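Section 6. When a gripper does not let go, or closes on nothing

Sooner or later every two-arm Rureo cell has this trouble, so please don't feel you have done anything wrong. An arm carries a toy to the tray, the program moves on to the next line, and the piece is still in the fingers. Or the opposite happens: the fingers close, the arm lifts away quite happily, and the piece is still lying in the tray. We call both of these a grip mismatch, and the controller reports them as fault 39.
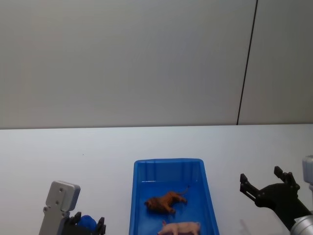
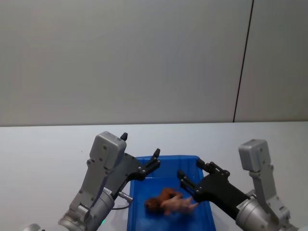 Figure 6-1. Sorting toys with two arms and a blue tray. First picture: a lion and a pig in the tray, and a rounded blue piece held in the left gripper. Second picture: a baby doll in the tray, with both grippers open.

CAUTION: Fault 39 pauses the program, but it does not take power off the arms. Press the stop button before you put a hand over the table, even if both arms have been still for a good long while.

6.1 Clearing the fault

1. Press the stop button and wait for the arms to settle. You may hear a click from each wrist as the brakes go on.

2. Look at both grippers, including the one you think is fine. The controller names only the arm that noticed the problem first.

3. If a piece is still held, put one hand under it and turn the release screw on the side of the gripper counterclockwise until the fingers loosen. Don't pull on the piece. Soft toys stretch, and the finger pads can come away with them.

4. Wipe the finger pads with a dry cloth. Rubbery plastic leaves a slightly tacky film over time, and that film is the most common cause of a piece hanging on after the fingers open.

5. Put the piece back at its starting place, well clear of the tray rim.

6. Step back, pull the stop button out, and choose Recover, then Open Both. Watch that both sets of fingers open fully.

7. Run one cycle at slow speed before going back to normal.

Note: On older Carkano controllers the menu reads Reset Tool where ours reads Recover. It does the same job.

6.2 If the fault comes back

Check the release delay first. It leaves the factory at 800 milliseconds, which suits hard figures nicely but can be a bit short for anything soft or with long limbs. Raise it in small steps and try 5 cycles at each setting.

Next, check the approach height. Fingers that come in too low will touch the tray wall, and the controller reads that touch as a good grip. Przemysław Sadowski at our Plumeck workshop wrote the height chart in Appendix C, and it is well worth the few minutes it takes to read.

Do not switch off grip checking to keep a job running. An arm that is wrong about what it is holding may swing it straight into the other arm.

If you still see fault 39 after both checks, save the log and send it to Plumeck with your controller version.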